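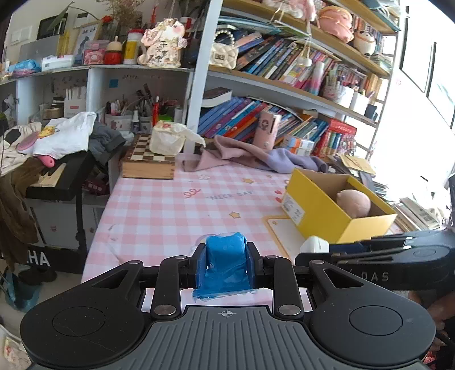
Janent Tracker 3
Demonstration alignment and replay software for hand-held grippers
By Corkley

Price: $654 per seat, one-time. Updates included for the life of version 3.
Availability: download, key sent by email. Orders after 4 p.m. go out next working day.

Takes the recordings from two hand-held grippers and gives you back one clean, time-aligned set of trajectories. Pose for each hand, jaw opening, contact guesses, all on a single clock. Feed it to your training code or play it back on an arm.

Built for messy rooms. Patterned tablecloths, bookshelves, piles of laundry, a window blowing out one corner. The pose solver likes clutter and uses it. Bare white walls are harder, see Known Limits.

What it does
Two-hand sync. Left and right streams matched from motion, no clapper or flashing light needed.
Jaw width from video. Reads the fingers directly. Calibrate once per gripper, takes a couple minutes.
Self masking. Finds the tool in its own view and keeps it out of the map. The other hand too, when it reaches in from the side.
Relocalize. Loses track when you reach deep into a box, picks it up again on the way out. Gap gets flagged in the timeline so you can keep or cut it.
Reach check. Load your arm's URDF and see which demos it can follow before you waste a afternoon on the real thing.
Batch mode. Point it at a folder, go home.

New in this version
Masking redone from scratch. Our in-house Stalten set is 2,761 two-hand tabletop demos, mostly tidying and packing, and we run the whole thing before every release. Deformable items (cloth, plush, soft packages) no longer drag the map along with them when they get moved. That was the big complaint with 2.
Export dialog remembers your last settings. Finally.

Requirements
Linux, 64-bit. Windows build is in beta, ask.
NVIDIA card, 8 GB or more
Wide-angle video plus IMU log from each gripper
Python 3.10 or later if you want the scripting tools

Exports
Zarr, HDF5, plain CSV. Samuel project files open directly, no conversion.

Known limits
Mirrors and glass doors confuse the solver. Mask them by hand in the editor.
Contact guesses are guesses. Dont use them as a force signal.
Blank walls with nothing on the table, expect dropouts.

Trial
7 days, full features, exports not watermarked. One trial per machine.

Support
Email goes to Eifion James and the dev team, answered Monday thru Friday. Send the log file with your first message please, it saves a round trip. Volume pricing on request, same adress.

Also from Corkley
Janent Viewer (free, read only)
Calibration board, printed, flat packed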